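Emptying the fridge

I've been meaning to write up the fridge for a while. It's a small thing, but it took up most of a wet Saturday's worth of effort spread over two evenings in March, and a few people who read the last post (the one on the larder shelves) asked how I deal with the cold stuff.

We moved into the flat with the fridge already here. It's a plain white and grey one with a top compartment and a bigger door underneath. There was no manual. I looked for one online and gave up once I'd found 9 models that all looked the same to me.

For the first year I cleaned it the way I think most people do, which is to wipe round the milk. Something would leak, I'd mop up the leak, and the rest stayed as it was. Then in the winter I bought a jar of mustard, came home, and found two open jars of the same mustard at the back. That was when I decided to have everything out.

I started by running it down. For 7 days I bought bread, milk, fruit and nothing else, and we ate whatever was in there. Some of those dinners were good. A tin of tomatoes, half a jar of olives and the end of a block of feta makes a decent sauce. Others were less good. I wouldn't do fish fingers with leftover dal again, although it was finished.

The top compartment was the worst of it. I'd been putting things in there in whatever bag they came in, and after a few weeks in the cold one bag of pale lumps looks much like another. There was a tub of stock with no label, a bag of peas that had been opened and folded over, three heels of bread, and some berries from the Ukora market stall that had turned into one solid piece. I kept the berries. They went into a crumble the same evening and you couldn't have told.

What I did with the food while I worked: frozen things into the cool bag with all the ice packs I own, and the bag into the bath, where it was coldest and out of the way. Fridge things into a second bag with a folded towel over the top. Jars can stand on the worktop for an hour or so without coming to harm, and I lined them up by type as they came out. This is how I learned that we had four kinds of chutney. I don't much like chutney.

Then I switched off at the wall and left the doors open. I put an old bath towel along the bottom for the meltwater and another folded on the floor of the top part. I've seen people go at the ice with a knife and I'd ask you not to. A bowl of hot water on a folded cloth with the door pushed to does most of the work, and after 90 minutes I could lift the ice away in sheets with my hands. I changed the water twice.

For cleaning I use bicarbonate of soda in warm water, a tablespoon or so to a washing-up bowl, and a soft cloth. I used to use a kitchen spray from Nimholm, and it did get things clean, but everything smelled of lemon for days afterwards, including the butter. Bicarb doesn't smell of anything. The ridges moulded into the back wall need a bit of patience. I wrap the cloth round one finger and go along each of them in turn, then rinse the cloth and do it again with plain water. An old toothbrush is good for the corners and for the folds in the door seals, where the crumbs end up. I don't know how crumbs get into a freezer door but there were plenty.

Loose shelves and drawers I let come up to room temperature before washing them. I cracked a glass shelf in a previous flat by running it straight under the hot tap, and the replacement took weeks to arrive.

Dry everything before you switch back on. I go over it with a tea towel, leave it open while I have a cup of tea, then go over it again. Any water left on the floor of the freezer turns into a skin of ice and the first thing you put down sticks to it.

The other half of the job was deciding how things would go back in. I'd looked at the clear stacking boxes that everyone seems to have now. Arkholm do a set with lids, and they look very smart, but I measured up and the bigger ones would have wasted the space at the sides. A basket does me just as well. Mine is bright yellow plastic with open slots in the sides, so the air gets round and you can see what's in it without lifting everything out. It came from Kang, the hardware shop by the station, out of a pile by the door, and I chose yellow because the only other colour left was a sort of brown.

I use it as the sorting basket. It sits on the table beside the fridge, and when I come in with the shopping, anything cold goes into it first. Then I put things away from the basket one at a time, newest at the back.
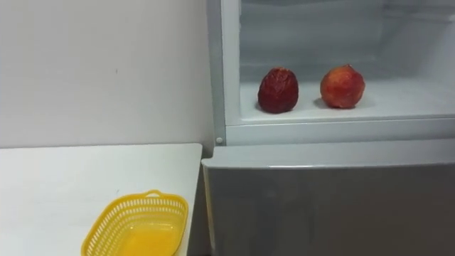 It does slow you down a bit, and on a busy evening I've been tempted to skip it and just push things in at the front. But I've stuck with it, mostly, and I haven't bought a second jar of anything by mistake.

When the basket isn't in use for shopping I keep it for the things that need eating soon. Half an onion, the end of the ham, a yoghurt on its last day. It goes on the middle shelf of the main part, and whoever is making lunch is supposed to look there first. That part of the system works better with some members of the household than with others.

Labels: I use masking tape and a pencil. Pencil doesn't run in the cold, and the tape comes off tubs cleanly if you do it before they go through the wash. I write what it is and the month, and how many it feeds if it's a cooked meal. I tried a list on the door as well, but it was out of date by the end of the first week and I took it down.

The table, by the way, is white too, and next to a white wall and a white fridge it does show every mark. I've wiped the wall twice this spring and there are still grey smudges on it, from elbows I should think. It probably needs a coat of paint. I have half a tin left over from the hall, which is close to the right white but I'm not sure it's close enough, and I'd sooner find out on a patch that's hidden.

I also bought a fridge thermometer, which I should have done years ago. The dial on ours only has numbers on it with no degrees. It had been set colder than it needed to be, and that explains the frozen lettuce. I've turned it down one notch and I check it when I remember.

I added up what I threw away, since I'd been dreading it. One carrier bag, mostly sauces, plus the mystery stock. I weighed the cheese rinds separately for some reason and they came to 224 grams. They went into a pot of minestrone, so I haven't counted them as waste.

Next on the list is the cupboard under the sink. I opened it yesterday to get the bicarb out and shut it again — there's a bag of bags in there that has to be moved before you can reach anything else. If anyone has a good way of storing carrier bags that doesn't involve buying a special holder for them, please leave a comment.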